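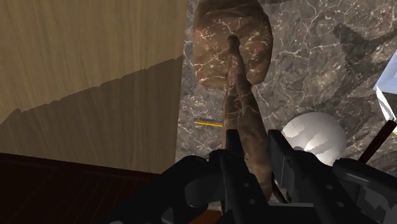 Why did the robot drop the spoon?

Picking up a long brown spoon sounds easy, doesn't it? You just close your fingers! A robot's gripper has two stiff fingers, and in the computer practice world at Lamorport it had 212 tries at lifting one.

On 49 of them the spoon slipped - oh dear! Liya Degefa looked into it and found the fault. The robot was squeezing too gently, so the heavy round end tipped over and pulled the handle free.

Now it grips a little harder, and stops at once if anything slides.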